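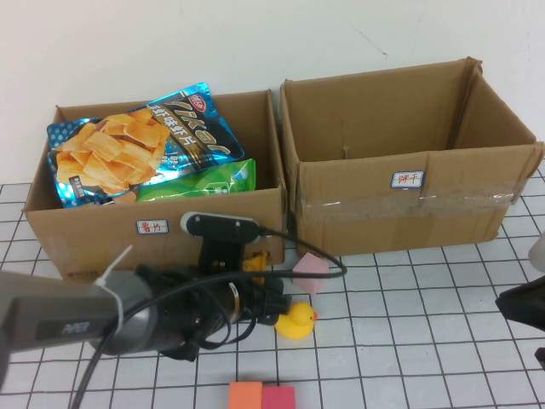
Datasets > Food > Snack Labels > README

3 min read

# Poteck snack label transcriptions

Ingredient lists and nutrition panels typed up from packaged snacks. Text only, CSV. Started by Deolinda Veloso, now mostly kept going by me (Lourenço Simões).

## What's in it

- 880 products, one row each
- 532 with a full ingredient list, the rest nutrition panel only
- chips, crackers, puffed stuff, rice snacks, a few nuts
- languages: English, Portuguese, Chinese. Chinese rows have an English gloss, see below

We use this site's cookies to remember your settings. Accept / Manage

## Files

labels.csv - main table
allergens.csv - join on item_id
glossary.csv - ingredient names across languages
old/ - January version, don't use, serving sizes are wrong

## Columns

item_id, name_orig, name_en, lang, net_weight_g, serving_g, kcal_100g, salt_g_100g, ingredients_orig, ingredients_en, typed_by, checked

Energy is always per 100 g. If the pack gives kJ only, we converted. Sodium converted to salt too, original number kept in notes. Blank = not on the pack. Zero = pack says zero. Please dont mix these up.

## How it was typed

By hand, from packs bought at shops in Loureiro and at the Rarmont market hall. 2 people per label, second person fills in `checked`. Where they disagreed Deolinda decided, and her call is in notes.

Glosses are ours. "Shrimp flavored" means flavor as named on the front, says nothing about whether shrimp is in the ingredients. Check allergens.csv for that, and even then don't use it for real allergy advice. Recipes change.

## Known problems

- 9 rows have no net weight, sticker over it
- multipacks: some weights are per bag, some per box. Fixing.
- "vegetable oil" not split by type before item 300-something
- Prolden import script chokes on the semicolons in ingredients_orig, quote everything
- duplicate flavors with differnt recipes by country are kept on purpose

## License

CC BY 4.0 for the transcriptions. Corrections welcome, send item_id and what the pack says.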